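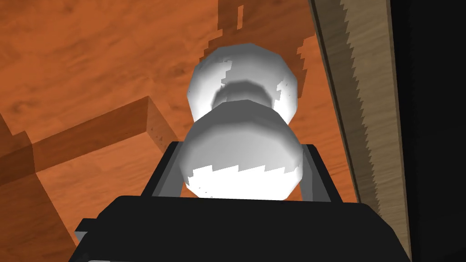
Pre-restart inspection, simulated door and handling cell
Rorow build, Hurkari controller
Inspected by: Ye-seo Maeng
Comments by: Naheed Khattak
Date: May 14, 2025

Reason for inspection: left arm kept its commanded speed after a stop request during run 749. Vendor note from Samonte says "resolved in current release". I've read that sentence in two earlier notes, so we went through the full list again.

1. Stop request reaches both arms
Result: FAIL
Right arm halts. Left arm finishes its queued move first. The log shows the request arriving at both controllers with the same timestamp, so please don't send me the network theory again.

2. Gripper closes to commanded width
Result: PASS, with reservations
Width is right with nothing between the fingers. Under load the reported force jumps between two values and never settles. Ye-seo passed it because the sheet only asks about width. The sheet should ask about force.
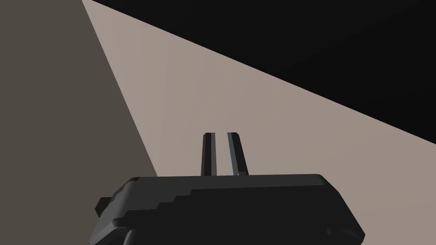

3. Gripper opens on loss of signal
Result: NOT ACCEPTED
Default behaviour was changed in March from "open" to "hold last position". No sign-off that I can find. Holding may well be the better choice for a door handle, but somebody has to put their name to it.

4. Finger collision geometry matches the visible model
Result: FAIL
The collision shape is the old Joner finger, shorter than the one being drawn. The planner thinks it has clearance it hasn't got. Any near-miss figure from before this date is worth very little.
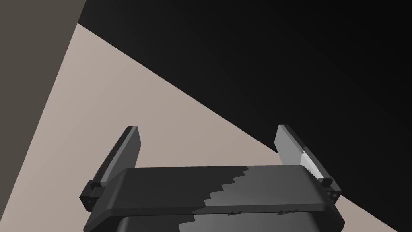
5. Joint limits enforced in software
Result: PASS
Tested at both ends of travel on both arms. No complaints.

6. Watchdog timeout
Result: FAIL
Set to 2000 ms. The procedure says 42. When I asked, I was told the longer value "stops the nuisance trips". The trips were the watchdog doing its job. Put it back and find out what is stalling the loop.

7. Arm-to-arm separation
Result: PASS ON PAPER
The check runs, but only between planned waypoints. Between them the arms can go where they like. I'd call that half a check.

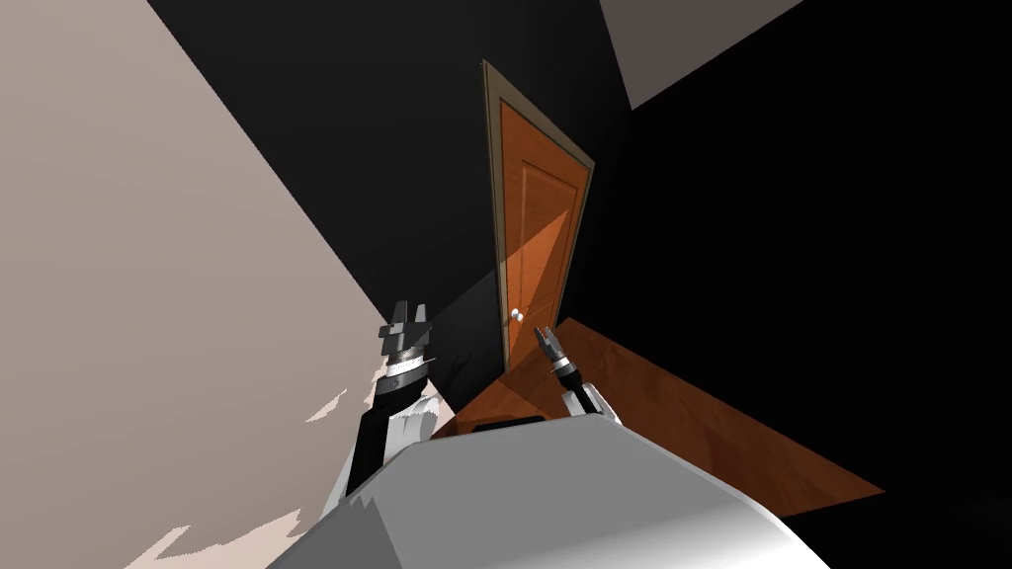 8. Door contact limit
Result: NOT TESTED
Can't be tested sensibly until items 1 and 6 are fixed. Ye-seo suggests a reduced-speed trial in the meantime. I've said no - a slow arm that ignores a stop is still ignoring a stop.

9. Fault log complete and readable
Result: FAIL
Entries end at 2084 and the counter then starts over, writing on top of the earliest ones. We lost the first part of run 749 that way. Export after every run until Samonte changes it.

10. "It's only a simulation"
Not a line on the sheet, but it came up three times during the walkthrough. The same controller code goes to the hardware unmodified. Score it as though the arms were bolted to the floor.

Status: restart refused. Items 1, 3, 4, 6 and 9 to be closed with evidence, meaning logs and the changed settings file. An email saying it's fixed doesn't count. Item 8 to be booked once those are in.

N. Khattak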